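Minutes, November meeting of the Preldale home machines group
Taken by me, Stela Ciobanu, with a leaky biro, so shout if I've got you down wrong.
Start: ten past seven. Eleven chairs out, all used.

**Last month's minutes**

Agreed, apart from the bit where I wrote that Juhász wanted a machine to iron his shirts. He wants one to *fold* his shirts and is happy to carry on ironing. Corrected.

**Money**

We have 1,764 in the account after the hall hire. Urach asked whether we could buy one of the Iltorden arms with that and was told no, we could buy the box it comes in. Carried over, again.

**Report back from the Iltorden visit**

Juhász and I went to see the stockroom at Iltorden, where they've got two arms putting tins and packets on to shelves. I'll be fair to it – the tins were lovely to watch. Same can, same gap, pick it up, put it down, and it kept on like that all the while we stood there with our tea. Bags of rice were another matter. It would get hold of the corner, the rice would slump to the other end, and off the whole thing went. A lad called from the back came and put them right by hand, and he said he does that for most of the soft goods.

Juhász timed one shelf. The arm took 68 minutes and the lad reckons he does the same shelf in 47, including a chat. On the other hand the arm does the night shift and he'd rather not, so he's quite keen on it!

Urach thinks we are being too hard on it and that speed is the wrong thing to look at in somebody's home. If it empties my dishwasher while I'm at work, do I care if it takes all morning? I said I'd care if it took all morning and then I found the cups in the oven. We went round this for a good while and I stopped writing.

**Household chores list**

We went through the list from the summer and marked each chore again. Where we'd got to by the tea break:

- Hoovering a flat floor: yes, has been for years. Stairs: no.
- Mowing: yes, if the lawn is a simple shape.
- Folding towels: nearly. Shirts: slow, and the sleeves come out odd.
- Loading the dishwasher: plates yes, pans sometimes, nobody would trust it with the good glasses.
- Putting cutlery away: see next item, this took up the rest of the evening.
- Changing a duvet cover: no. Half the room can't do it either.

**Cutlery, and chopsticks in particular**

I brought this one, so I'll own up to how long it ran. Forks and spoons have a shape you can get a grip on, but a chopstick is thin, it rolls, and two of them lying close together are easy to grab as one. Then you have to stand the thing up on end and get it down into a pot that already has others in it, all leaning different ways. My nephew does it without looking. For a machine that's several hard jobs one after another.
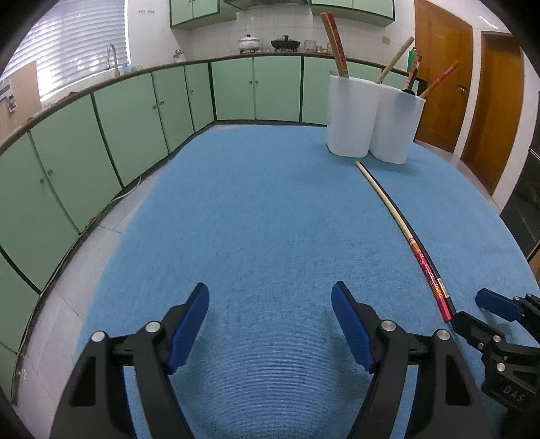 *Two chopsticks on the blue cloth, the holders up at the far end of the table.*

Juhász said he'd start by pulling the two apart and worry about the pot afterwards. Urach would go for the pale one first, as the black one is slimmer and behind it. I think a heavy, wide pot that doesn't shift would help more than a cleverer hand would, and several people said that was cheating. I don't see why. We all bought flat-bottomed pans when we changed our cookers.

We left it marked "not yet" on the list, with a question mark, at Urach's request.

**To do**

- Juhász to write to Iltorden and say thank you, and ask if they've tried rice in boxes.
- Urach to find out what it costs to hire an arm for one weekend.
- Me to type up the chores list so it fits on one side of paper.

**Any other business**

The hall's kettle trips the switch if the heater's on. Please do one or the other.

Finished at twenty past nine. Next time we're on laundry, so bring a shirt you don't mind having creased.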